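Huno snack basket review: three months in and I'd buy it again

I have gone through a silly number of snack tubs over the years, so when I say I'm properly pleased with a plastic basket, please take it seriously! This is the larger grey one from Huno. It cost me £11 and I've had it since April.

What I love is the mesh. You can see what's left through the sides, so I don't end up buying yet another multipack when there are plenty of bags in there already. It sits on the wooden table against the wall and it's the first thing anyone goes to when they come in.
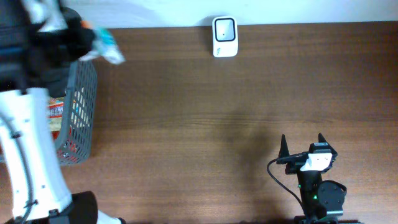
Makis Bakalis asked whether crumbs fall through the holes, as his old Keltico one left a trail wherever it went. They can do, yes, if you put opened packets in. I fold mine over and clip them, and a quick wipe of the table sorts out the rest.

The rim is my other favourite bit. It's thick and solid all the way along, so it's comfortable to carry even when I've been greedy at the shops, and it doesn't dig into your fingers like the wire sort. Washing it is easy too - I empty it, take it to the sink and go over it with an old toothbrush, then stand it upside down on the drainer.
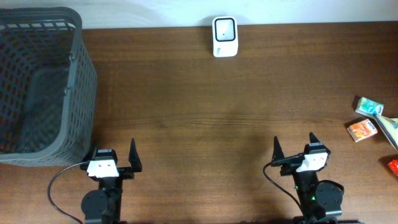

The larger size in dark grey, with a good stretch of table to spare.

Any grumbles? The lattice does collect dust in the corners, and I'd love a lid for when we take it in the car. Doucet make a similar one with a lid, but it's roughly twice the price and I found it a bit flimsy in the shop. I've just ordered a second Huno for the bathroom, in the small size this time.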